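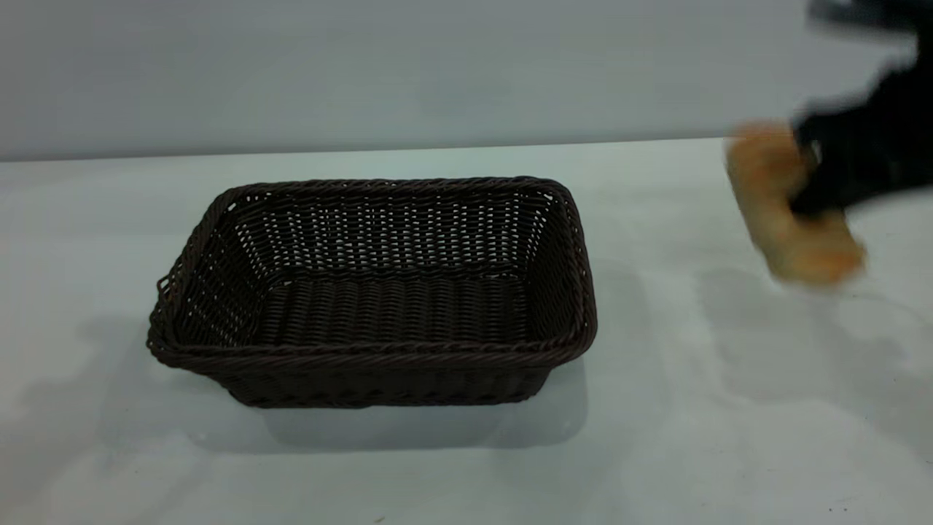

I wanted to love the Brandero gripper, I really did! It's smooth, it's quick, and the first 2 weeks on bread rolls and a wicker-look basket were a treat. Then I updated the software (version 324, for anyone playing along at home) and it stopped noticing when I hit pause. It'd finish the whole move first, fingers and all, which is a worry when your hand's near the basket. I've dropped it to the slowest setting and pull the plug before I reach in.
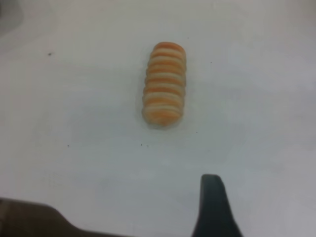
Merle Kerslake: Mine did the same. Rolling back the update fixed pause for me, but the grip went weak and I lost my saved positions. Check the Covel cable too, mine had worked its way out.

Three stars from me until there's a proper fix.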